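Terkov Wall Tile Sample Kit and Planner: worth the money?

5 Jun 2024

I have been staring at one wall of my kitchen for so long that I could draw it from memory. The old paint behind the sink was peeling, the grease spot next to the stove had become a sort of family member, and back in April I finally decided it was time for tile. So I ordered the Terkov sample kit, the big one, and I've been living with it ever since. Quite a few of you asked about it after my last kitchen post, so let's get into it!

What you get is a flat box, heavier than I expected, with 40 small sample tiles in it, a stack of grout sticks (little plastic strips in the grout colors), a roll of reusable putty and a login for their planner on the web. No printed booklet. I missed the booklet more than I thought I would, as I like to sit on the couch with a pencil for this kind of thing.

The tiles first. They are real tile, cut down small, with the color name and number on the back. The whites are great. There are several and they are different from each other once you put them up side by side, which you would never guess from the website. The grays lean warm, a couple of them so warm that I'd call them beige, and that was good news for me with my yellowish floor. The greens I did not like at all. On my screen they looked like sage and in my kitchen they looked like a hospital hallway. But hey, that is what samples are for, and finding that out from a piece the size of a cookie is a lot cheaper than finding it out from a whole wall.

The putty holds fine on paint and on the side of the fridge. On my old wallpaper in the hall it took a little bit of the paper with it when I pulled it off, so test it somewhere hidden first. Mine stayed up on the wall for weeks and only one tile came down (at two in the morning, naturally, and I thought someone was in the house).

Now the grout sticks. I didn't expect to care about these and they ended up being my favorite part of the box. You lay a stick between two tiles and the whole look changes. White grout on pale gray tile just melts away. Go one or two steps darker and suddenly you have lines, and you notice every row. I went back and forth on this for ages. I had been set on bright white until a friend asked who was going to scrub it — fair point, it's me.

I also wanted to see mixed shades, where you take a few close colors and scatter them so that the wall looks a bit uneven on purpose. You can't really judge that from single samples.

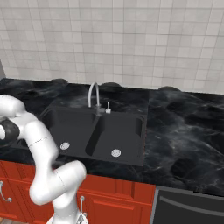 Pale mixed tiles with darker grout, over a black countertop.

That sort of mix is what sold me. My counter is a plain dark one and I was worried that light tile would look too stark next to it, but with a few shades in there it softens up nicely. I'm doing three shades from the Terkov range, two grays and an off-white, with a medium gray grout.

On to the planner, and here I have complaints. You type in the size of your wall, pick your tiles and it fills the wall for you and gives you a count. The filling part works. The count part made me nervous. The first time I ran it, it told me I needed 451 tiles. I moved one outlet over by an inch and it told me I needed 700. I wrote to their help desk and got a friendly answer the next day saying that I had clicked on a different tile size by mistake, and okay, yes, I had, but the button for size is right next to the button for outlets and they look the same! Save a copy of your plan before you touch anything. It also has no way to shuffle the shades by hand. You get a random mix, and if two dark ones land side by side you have to hit the button again and hope.

A friend of mine used the Olatunji kit for her bathroom last year and let me borrow what's left of it. It has fewer colors and no grout sticks, but it does come with a printed grid and stickers that you can move around as you like. If you're doing a mixed wall, I'd almost say borrow the grid from one and the tiles from the other. For plain one-color walls the Terkov box is better by a mile.

Shipping took nine days. One tile was chipped at the corner and they sent a new one without asking for a photo. You can send the kit back for a partial credit when you order tile, though you have to pay the postage, and as I said, that box is heavy.

Would I buy it again? Yes, for the whites and the grout sticks. I'd skip the planner and use graph paper. Four stars from me, and it would be four and a half with a booklet.

My tile order is in and should be here in a couple of weeks. I'll post again once the first rows are up, and if any of you have cut tile around an outlet before, please leave me your tips in the comments, I've watched so many videos on it and I'm still scared of the saw.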